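Kernari gripper project: where we're at, halfway through the grant

Hi Fabian, and hello to everyone else at Arnow who reads these (I know there are a few of you!). It's been a busy stretch since April, and most of it has been about what to buy, in what order, and how far we can make the money go.

The big decision is that we've held off on ordering the second arm. Odair Rocha went back through the quotes with me and we both felt we'd be silly to commit before the simulation work had settled which gripper we want. So we're still running the parallel-jaw model in the simulator, fingers open over a plain textured surface, and trying out finger shapes there before we pay anyone to machine them.

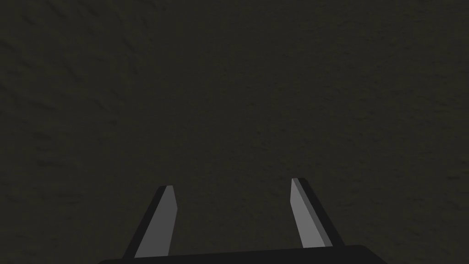
Page last changed: July 11, 2026

On to the money. Wyss quoted us $655 for a set of custom fingers, and Bomov came in at $494 for much the same thing, with a longer wait. I'm leaning toward Bomov – we can live with the wait, and the difference would cover a spare set of mounting bolts and the courier. We've also spent nearly $300 on extra storage for the simulation runs, a bit over what I'd pencilled in (sorry, my guess was a poor one). I've moved $100 across from travel to cover the gap, and that line still looks healthy.

What I'd love from you is a yes or no on buying the fingers out of this year's equipment line. If it's a no, we'll keep going in simulation and put them in the next budget, but the bench tests would slide with them. Odair has the updated spreadsheet if you want the colour-coded version, and I'm happy to go through it by phone any morning.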